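Keep or drop? Two-handed takes of picking up soft, shapeless stuff with hand-held grippers

Hanan Khasawneh

We're recording clear-up takes on a quilted cover with two hand-held grippers, one per hand, and I need a rule for what counts as a good example.

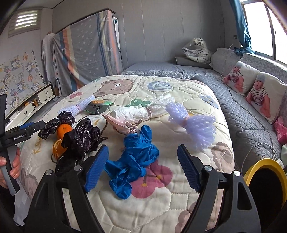 Any take where the bag slips should be thrown out, according to Egilsson, and so should any take where the person stops to think, because the learner will copy the stopping along with everything else. I half agree with that, but if I follow it I lose most of what I have.

Some background. The task is "pick up what's on the cover and put it in the bin." The items are mostly plastic bags, foam fruit nets and bits of cloth, plus an orange and its peel. One person holds both grippers. Each gripper has its own camera and there is no fixed camera in the room. We log the opening of the jaws and the position of each gripper along with the video.

So far I have 188 takes. I went through them by hand using Egilsson's rule and only 60 survived. The ones I threw out fall into these groups:

The jaws close on a bag, lift, and the bag slides out. The person goes back and gets it on the second try.

The person pinches the cover together with the bag, so the quilting comes up in a little tent, then lets go and tries again higher up.

Both grippers go for the same thing. One of them backs off.

The person holds still for a couple of seconds, choosing what to take next.

The bag sticks to the pads over the bin and has to be shaken off.

The takes are capped at 90 seconds. Some of them hit the cap with things still on the cover, and I don't know what to do with those either.

My other worry is the cover itself. It has flowers and cartoon animals printed on it, and I wonder if I should switch to something plain until the basic motion is learned. The training side is handled by someone else, using imitation learning straight from the clips, and the answer I get from there is "send more." More of what?

I can record on Wednesday with the same room and the same items, so I'd like to have a rule by then.

Skallidis

I've done this kind of recording with towels and packaging and we went through the same argument. I'll take your points in the order that cost us the most time.

Slips. Keep the ones where the person recovers. If you only ever show clean grasps, the robot has no examples of what to do with a bag half out of the jaws, and it will get into that position far more often than a person does. We had one model that would lift, lose the bag, and carry nothing all the way to the bin, opening the jaws over it very neatly. Every one of our training takes had ended with something in the jaws, so it had never been shown the other case. After we put the recovered slips back in, it started going back for the item. It wasn't great at it, but it went back.

What I would cut is the slip with no recovery, where the person gives up and moves to another item. Cut the failed part and keep the rest of the take if your tools let you split a recording. If they don't, write the start and end times in a sheet and hand the sheet over with the clips. That's what we did.

Pinching the cover. This one I would treat separately, and I'd be stricter. A recovery from a slip is useful. A pinch that lifts the bedding, then a release, then a second pinch, teaches an approach height that is too low. Look at how low the jaw tips are when they close. If your person is pressing down into the quilt on most takes, the fix is in how they hold the tool. Have them come in from the side at a shallow angle for flat things like a bag lying spread out, and from above only for things that stand up, like fruit or a net that is tied in the middle. Tied items are easy, by the way. The narrow part gives the jaws something to close on. I'd make sure you have plenty of takes with items that have no narrow part at all, or the model will learn to look for one.

Pausing. Egilsson is right about this, I think. Long still moments at the start of a take are harmless if you trim them. Still moments in the middle are bad, because the pictures going in are all the same and the action is "do nothing," and then one of them for no visible reason becomes "move." The learner can't see the thinking. Our model used to freeze over the table and only come loose if somebody bumped something. Two things helped us:

Decide the order before the take begins. We used nearest to the bin first, always. You can pick any order that can be read from the picture. "Whatever I feel like" can't be.

Do a slow practice run without recording. People pause much less on the second go.

You can also drop the still stretches in software. Remove any run where both grippers are motionless and neither jaw is changing. Check the result by eye, since a gripper waiting for the other one to get out of the way is also still, and you want that.

Both grippers on one item. Split these. If the two are working together, for example one holding down a large bag while the other gathers it, keep it and label it. If it's a collision of intentions and one backs off, drop that part. For your first batch I'd give each hand its own side and allow crossing only for big items.

Sticking over the bin. Keep. It happens with thin plastic all the time, and a small shake is the right thing to do. Just don't let the shake become a habit on items that fall off by themselves. I have seen an operator shake an orange.

Takes that hit the cap. They're fine if you train on short pieces, which most people do. They're a problem if anything in your setup treats the last moment of a take as "finished." Ask the training side which it is before you throw them out. Or put fewer items down and the question goes away.

On the number, 188 is small for this many kinds of item, whichever rule you use. I would go back through the rejects with the rule above before Wednesday. I'd expect you to get a good part of them back.

pellworth_b

plain sheet. always start with a plain sheet, you can add the pattern later. also more light

Marten O.

I'd go the other way from the answer above on the sheet. If the thing has to work on beds and sofas in homes, it will meet printed covers from day one, and a model trained on a plain sheet can end up treating anything that isn't sheet-colored as something to grab. We got exactly that. It went after a printed leaf on a tablecloth over and over. Nothing in the jaws, back to the leaf.

What you want is several covers, swapped often. Your printed one is a good member of that set, especially with a flower print sitting right next to real items, so don't retire it. Add a plain one, a striped one and something dark. Dark matters to you in particular because black plastic on a dark cover is hard to see and you'll want to know early how bad it gets.

Some smaller things.

Move everything between takes. I mean really move it. People tend to put the items back in a similar spread, because they remember it. We drop ours from a box and leave them as they land. Crumple the bags differently too. A bag that has been picked up ten times has a fold in it and starts to look like the same bag every time.

Change where you stand. Because the cameras are on the tools, the background changes as the person moves, and that's helpful. If you always stand at the same side with the bin in the same corner, the model may learn where the bin is from the window or the curtain. Move the bin between sessions.

Look out for cords. If anything thin and dark is lying on the cover, decide now whether it counts as an item or as something to leave alone. We never decided. Two operators did it two different ways, and we ended up with nearly 50 takes that contradicted each other. I spent an afternoon in Kusoseck tagging them and in the end we just left them out.

The same goes for cloth, if you ask me. A bag is trash. Is a piece of fabric? If your instruction is "put it in the bin" for everything, the robot will put someone's sock in the bin. Maybe that's a later stage for you, but you could log it now as a different target and save yourself from doing it again.

I agree with Skallidis about recoveries. I'd just add a tag on each one, so you can train with and without and compare. Arguing about it before you have both results is mostly a waste of time.

Hanan Khasawneh

Thanks, all. I asked the training side and they cut everything into short pieces, so the capped takes are back in. I'm tagging slips as "recovered" or "gave up" and splitting where I can.

The fixed order is what I'll try first on Wednesday. I looked at the pauses again and most of them come right after a drop in the bin, when the hands are free and there's still a lot on the cover. Nearest to the bin first should take care of those.

I hadn't thought about the cord at all. It's in plenty of the takes, and in some of them it gets dragged along with a bag. I'm calling it "leave alone" and dropping the ones where it gets carried.

The cloth I still have to take up with Egilsson, who wants one bin and one instruction for now.

Related

Do the two gripper recordings need to share a clock?
Trimming still stretches without losing the waits
Thin plastic sticks to the finger pads – different pads or different motion?
How many covers is enough for household picking?
Flurnerthorpe meetup notes: labeling failed grasps
Operator gets tired wrists after an hour, lighter tool or shorter sessions
Position drift when both grippers are close together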